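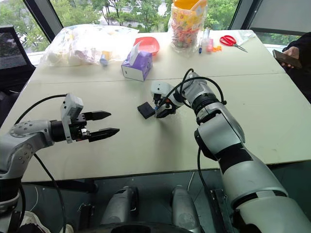 Rapport d'incident, cellule 3, site de Flillwood

Le défaut 1051 s'est affiché pendant le cycle de saisie. Le bras droit avait fermé sa pince sur le petit objet rectangulaire noir, l'avait soulevé, puis reposé au mauvais endroit, de travers. Le contrôleur Closus avait enregistré la dépose comme conforme.

J'ai relu le journal. L'effort au poignet dépassait le seuil depuis deux secondes quand l'arrêt aurait dû tomber. Il n'est pas tombé. Le bras a continué d'appuyer sur la table, sans bruit, comme on appuie sur une sonnette quand personne ne vient.

J'ai enfoncé le bouton d'urgence. Le bras gauche s'est figé, pince ouverte. Le droit a gardé la pression encore cinq secondes, puis les freins ont claqué.

La procédure Fullstead prévoit une mise hors énergie, une inspection des câbles et un recalage du zéro. J'ai fait les trois. Câbles intacts, connecteurs serrés. Le zéro, lui, avait dérivé de 3 millimètres vers le bas. Pour le contrôleur, la table était plus basse que la vraie, et il cherchait à l'atteindre.

L'historique donnait la date du décalage : 2019-05-05, à la mise à jour du module Lencho. Nous étions en juillet. Pendant tout ce temps, le bras avait donc travaillé contre une surface qu'il croyait absente — et le seuil d'effort, modifié par la même mise à jour, l'avait laissé faire.

J'ai restauré l'ancienne valeur et relancé à vitesse réduite. Le poignet est descendu, s'est arrêté au contact, a attendu. L'écran demandait une confirmation de hauteur. J'ai posé la main à plat sur la table, loin de la pince, avant de valider.

Cause retenue : paramètre erroné. Cellule consignée jusqu'à contre-essai.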